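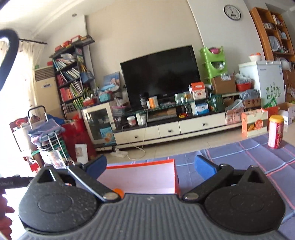

4. Clearing the living room and sorting the table

These steps follow on from fitting the shelves. Allow 100 minutes for a room where the television stand, bookcase and freezer top are all in use.

4.1 Start with the floor. Move bags, gift boxes and canisters to one side.
4.2 Lay any power strip where you can see all of it. Keep its cable out of the walkway.
4.3 Take food packets off the television stand. Leave the screen clear.

CAUTION: Do not stack heavy boxes on a glass shelf.

4.4 Spread a cloth on the table before you bring the fruit over. A folded towel laid across the middle stops round fruit rolling.
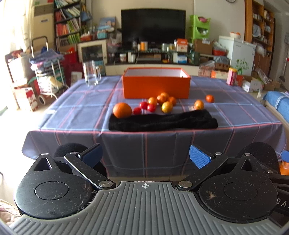
4.5 Keep small citrus on the far side of the towel, with tomatoes in a group of their own. Large oranges can go at the end.
4.6 Check each piece for soft spots. Put damaged fruit aside - do not box it.

Note: The Brunitz liner (part 116) is sold separately. It fits all open boxes in the Tremitton range.

4.7 Set the open box on the table with a long side towards you. Move jars and cans clear of it.

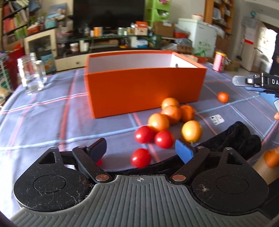
Lambrakis

4.8 Sort onions from tomatoes and tangerines before you fill anything. Onions need a separate box.
4.9 Put the firmest fruit in first and tomatoes last. Do not press down to make room.
4.10 Leave the lid off overnight if the fruit has been washed.

CAUTION: Keep filled boxes away from heaters and direct sun.

For spare lids and liners, see section 5.

Text revised May 18, 2023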